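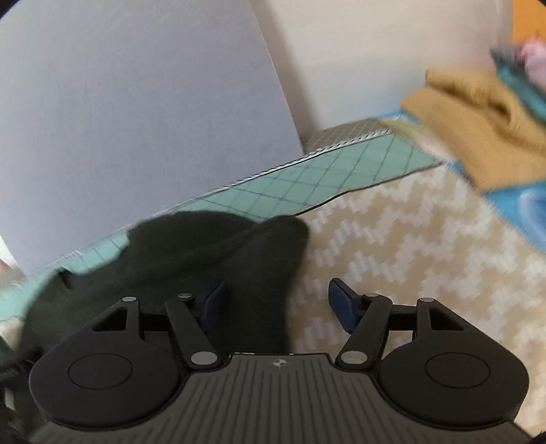 Is the Tultent hand gripper kit good for knitwear?

Kgomotso Du Plessis
I want to record cloth folding for our small robot arm. The Tultent kit costs $715 and Rumwood sells a similar one for $207. Which one holds soft wool better?

Panagiotis Mitsotakis-Vlachou
I have used the Tultent since October. The finger tips hold a thick knit well, but with thin socks I must try two times. My favourite colour of mat is green, it is easy on the eyes.

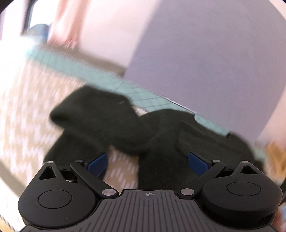

Can I buy spare finger pads?

Chauke
They are sold in pairs on the Tultent site, and mine came in nine days.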